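Nail polish swap returns to Curkow this month

February 2019

12 shares | 3 comments

The Clarer beauty supply store on Billey Street will hold its second nail polish swap later this month, after the first one in December drew more people than the back room could hold.

The idea is simple. Bring bottles you no longer use, put them on the table, and take home the same number. There is no charge to take part, and you do not have to buy anything in the store. Polish that is left over at the end goes to the evening nail course at the Riis adult education center, where students use it for practice.

The December swap was planned for a single afternoon. It ran long, and by closing time there was still a line at the table. Several visitors said afterward that they had trouble finding the shades they wanted, mostly because the bottles were put down wherever there was space. A few asked for the colors to be sorted – reds with reds, blues with blues – before the doors open.

The store says it will do that this time. Bottles can be dropped off at the counter during the week before the swap, and staff will check each one and sort it by color family. People who drop off early get a slip with the number of bottles they brought and can use it on the day. Bottles brought on the day itself are still welcome, but they will be checked at the door first, so expect a short wait.

The store has also put together a color chart that visitors can use to find a match or a near match. It is a board of small round swatches in a light wood frame, set out in rows that start with peach, tan and beige. Orange and rust come next, and farther down are deep reds, browns, greens, purples, blues and teals. There is one neon yellow-green and one neon pink. The lower part of the board is still white, and shades that come in through the swap may be added to it.

Clarer carries a catalog of 3000 shades from different makers, and regular customers often come in looking for one that has been dropped. Swaps are one of the few ways to find those, the store says.
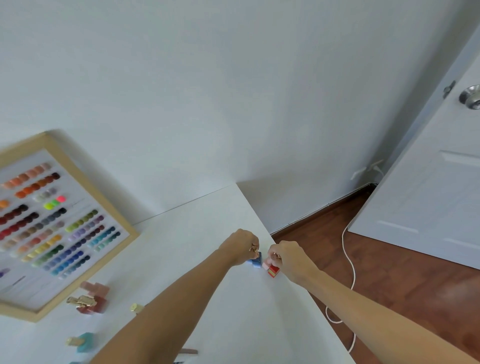 What to bring

Bottles should be at least half full, with a cap that closes tightly. Wipe the neck with a little remover before you come – dried polish there is the most common reason a cap will not seat properly. Thickened polish is fine if it still runs when the bottle is tipped. Please leave gel polish, base coats and glue at home.

The limit is two bottles of the same shade per person. There is no limit on the total. Labels are helpful but not required, and bottles without one will be sorted by eye.

Doors open at 2 p.m. The entrance to the back room is on the parking lot side. Children are welcome with an adult.

12 shares | 3 comments

Contact the newsroom | © 2019 Curkow Local News | Back to top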